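Cold Drinks, Borrowed Tables: A Morning With the Woman Behind the Brirmont Drinks Table

The owner of Muvotow has been awake since 5, and she would like me to try the hibiscus.

It's a little before nine and I have had one cup of coffee, so hibiscus is a stretch, but she's already poured it. It is tart and cold and I finish it while she's still explaining where she buys the dried flowers. She laughs and takes the cup back. "People think they don't like it," she says. "Then they stand there and drink the whole thing and ask me what's in the other one."

Muvotow is a drinks table for hire. That's the entire business. You're having a wedding shower, a block party, an open house, a retirement lunch, and she comes with dispensers, cups, ice and whatever you've agreed on to put in them. No liquor, no food. She works out of a rented kitchen in Brirmont, two doors down from a shoe repair place, and when I visited in May she had three parties lined up for the same weekend and a stack of lemons that came up to my elbow.

I'd wanted to talk to her ever since a friend's housewarming, where I went back to the drinks table so often that I ended up learning how to work the tap without dripping. I told her this. She was delighted.

"The tap is everything!" she said. "I could talk about taps all day. A bad tap and you've got a puddle, a sticky floor, somebody's grandmother with a wet sleeve. I threw out my first set after one summer. They were pretty, they were glass, they had those little plastic spigots you twist, and every single one leaked. I had dish towels folded under everything. I looked like I was running a laundry."

She started with lemonade, the way most people would. Her sister-in-law was hosting a graduation party and needed something for the kids, and she made a batch with a lot of mint and a little salt. Two of the guests asked if she did this for a living. She was working in the billing office of a dental practice at the time and said no. By the end of that summer she had done four parties, all for friends of friends, and had a notebook with recipes on the front pages and what people owed her on the back.

"I still have it," she says, and gets up to find it. It's swollen with damp and has a ring on the cover. On the inside, in green pen, is the total from that first year: $1,522. "Before lemons," she adds. "I didn't know to subtract the lemons."

The lemons, I learn, are the real work. She goes through them by the case and juices them the evening before, never the same morning, and on this point she will not be moved. Fresh-squeezed that minute tastes thin to her. Give it a night in the refrigerator and it rounds out. She strains it once, through a coarse strainer, so that some of the pulp gets through. "I like to see it go by," she says. The peels go in a tub with sugar, and by morning there's a syrup at the bottom that she uses in the iced tea. I tasted that syrup off a spoon and I've thought about it every day since.

There are 10 drinks on her list at the moment. The hibiscus is the one she pushes, the mint lemonade is the one people order, and the one she's proudest of is a cold barley tea with a strip of orange peel that took her most of a winter to get right. She calls it Gosero, after the street where she grew up. It doesn't sell much. "Older people love it and toddlers love it," she says. "Everybody in between wants lemonade. Fine! I make good lemonade."

I asked what a table looks like when she's happy with it, and she got very specific very fast. White or plain, no busy cloth. Dispensers near the corner, where a line can bend around. Cups on the left, because most people reach with the left hand if they're already holding a plate in the right, or so she has decided after years of watching. Ice kept separate, with its own scoop. Napkins weighted down if there's any chance of wind. And a tray under every tap.
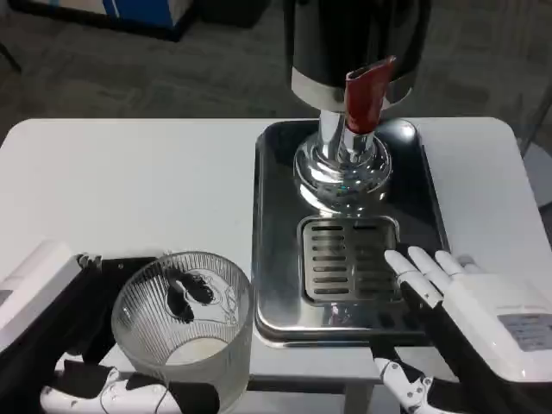

A red tap lever above a slotted drip grate, with a cup close by.

She has strong feelings about the tray. It should have a rounded lip, she says, so you can run a cloth along it in one go, and a grate that lifts out. Shiny is worth the trouble. A shiny tray shows every drip, which means you wipe it, which means the table still looks good at four in the afternoon. She likes a lever you can spot from across a room too, and red is her favorite. "You never have to tell anyone what to do with a red handle. A six-year-old walks up and goes for it."

Does that worry her? Not much. She stands a step stool beside the table at kids' parties and puts the smallest cups out. Spills are going to happen, and she brings two mops.

Cleaning up takes longer than setting up, and she seems to enjoy it nearly as much. Taps come apart the same night. Each one gets a soak and a going-over with a bottle brush, then dries on a rack with the pieces lined up in the order they go back together. Metal trays get hot water, a soft cloth, a second dry cloth. She showed me how she holds a tray up toward the window and tilts it to look for streaks. I tried it and found two. She found five more.

The biggest job so far was last summer's open house in Park, the neighborhood on the other side of the river, where a whole row of shops stayed open late and she poured from one long table on the sidewalk. She had planned for a crowd and got a bigger one. She served 381 cups and ran out of the barley tea first, of all things, which she brought up three separate times while I was there.

"A man came back and asked if there was any Gosero left," she says. "By name! I nearly cried into the ice."

I asked if she'd ever want a shop of her own, with a counter and a door. She thought about it while she cut a lemon into wheels. She likes arriving somewhere, she said. She likes that the table is in a garage one day and under a tree the next, and that she gets to see the inside of everybody's celebrations without having to bring a gift. A shop would mean waiting for people to come to her, and she's not much good at waiting.

What she does want is a second van, and a bigger refrigerator, and to get the ginger right. The ginger is next. She's been working on it since the holidays and has a row of little jars with masking tape labels, some of them with just a question mark. One said "too much" with a line under it. I asked to try that one, naturally. It went straight up my nose and I had to walk to the door and back.

"See?" she said, very pleased, and wrote something on the tape.

Before I left she gave me the short version of the mint lemonade, for anyone who wants to make it at home. Juice your lemons at night. Bruise the mint with your hands and leave the stems on. Use less sugar than you think and a pinch more salt than seems right, and put it in something with a good tap.

Muvotow takes bookings for Brirmont and Park through the end of October. Ask for the barley tea.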